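Left arm drops dead mid-pick and takes the right one with it

Sioned Bevan

Hiya all, hoping one of you has seen this before I throw the lot in the canal. I've got a pair of small arms on one rail, both run off a Lorkell controller, and their whole job is to pick up empty plastic bottles and put them in the bin. It ran lovely for 1,067 picks (I was so proud!) and then one afternoon in June the left arm threw a wrist joint fault and just went limp. No slowing down, no beep, it sagged on to the floor plate and the right arm came down after it.
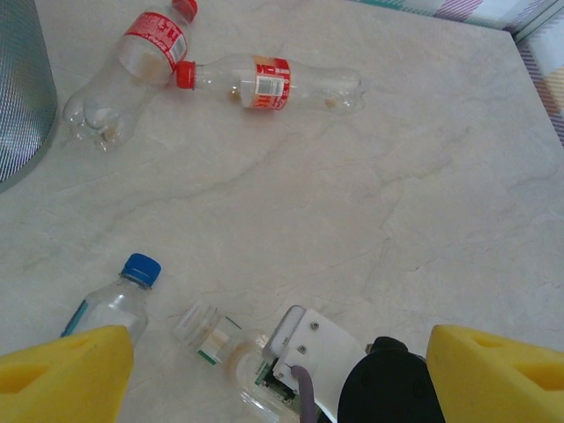
Since then it's happened over and over, nearly always at the moment the fingers close. I've re-seated every plug on that side and swapped the power supply for the spare. I did wonder if it was a vision thing, so I've been going through the wrist views, and some of the picks are a bit awkward, like the one with no cap that's lying right in between the yellow fingers with its body going back under the wrist. But the fault doesn't seem to care! Cap, no cap, red label, green label, it goes on all of them.

What I can say is that it's worse when the arm is reaching low near the bin. Up high it'll run all morning.
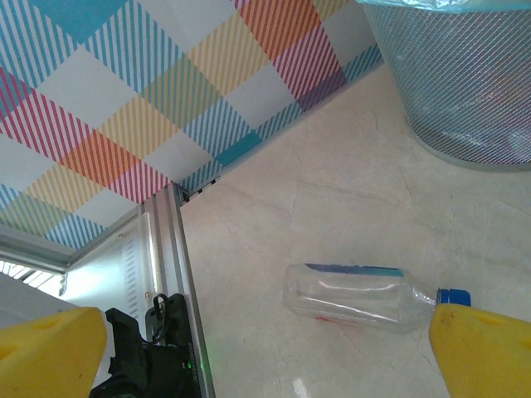
Side-on bottle near the bin, blue cap close to the right finger.

The log only says "joint 5 overcurrent" and then a comms timeout three seconds later for both arms. I don't get why the right one goes as well. It hasn't got a fault of its own, it simply loses torque and flops. My hand was in there the second time, reaching for a bottle, and it caught my knuckles. Nothing bad, but I'd rather not do it again.

So really I've two things to ask. What's tripping joint 5, and can I make them hold still when it trips?

Noboru Hosoda

Turn the grip force down. Mine did that.

Charalambos Makris

Hi Sioned, please stop putting your hand in there until you've sorted the second bit! Small arms like these often have no brakes at all, so when the torque goes, gravity wins. I'd fit a stop button you can reach from where you stand, and check what it does with the arms held up on a block first. If it cuts the motor power, they'll fall on that too.

As for why both go, I'd bet you've got the two arms on one bus with a shared watchdog. One joint shouts, the bus goes quiet, and the watchdog drops everything. 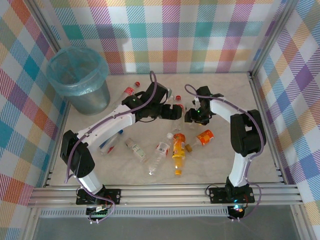

There should be a setting somewhere for what happens on a timeout. On my Lorkell it was set to "release" out of the box and I changed it to "hold position". It's in the arm config, not the cell config, and you have to do it once for each arm and then power cycle (I forgot the second arm and spent an evening swearing at it). Hold only helps with the comms timeout, mind. The joint that's over its current limit will still let go.

For joint 5 itself, low reach plus closing fingers makes me think of the cable. When the wrist tips down the loop gets shorter, and if it's clipped too tight the motor is pulling against it the whole way. Unclip it with the power off, move the wrist through its full travel by hand and feel for where it goes stiff. I gave mine a few more centimetres of slack and went from 136 faults in the log to none that month.

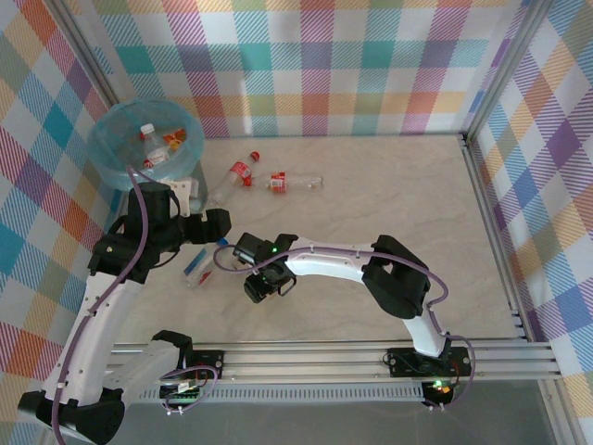

Soon-im Yeo

Agree with Charalambos on the cable, but I'd look at the current trace before changing anything. If it climbs slowly as the wrist tips, it's drag. If it's flat and then spikes when the fingers shut, Noboru could well be right and it's grip force, or the fingers are pressing down into the floor. Easy way to tell them apart: run the same low move with nothing to pick up and the fingers left open. If it still trips, leave the grip settings alone.

Also look at your pick height. We'd set ours too low at Purnport and the fingertips were pushing on the floor panel at every low pick. You couldn't see it by eye. Raised it a touch and the wrist stopped complaining.

Sioned, did you swap the joint 5 plug over with the one on the good arm, or only push it back in?

Contact us | Copyright Pruvance Community Help | Back to top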